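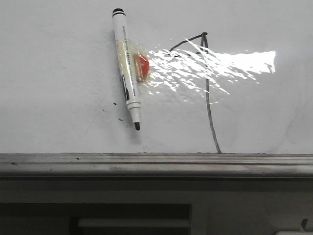
Kioko opens free whiteboard room in Panadberg

PANADBERG, April 9, 2025 – Kioko, the study centre on Loltley Street, is pleased to announce the opening of its new whiteboard room. The room is free of charge for all residents of Panadberg, and it can be booked for 45 minutes at a time.

The boards and the dry-erase markers were supplied by Gurkier, a local dealer in used office furniture. Visitors are welcome to draw plans, practise maths or prepare a lesson together. In the last year, the centre received roughly 2422 requests for a place where a group can write on the wall, and we are very glad to answer them now.

We kindly ask every group to leave the marker at the board, with its tape, and to wipe the surface before going out. Old ink is harder to remove, so please use the spray from the front desk and a dry cloth. Permanent markers are not allowed.

The agreement with Gurkier is valid until 2031. Bookings for April are already open at the front desk of the centre.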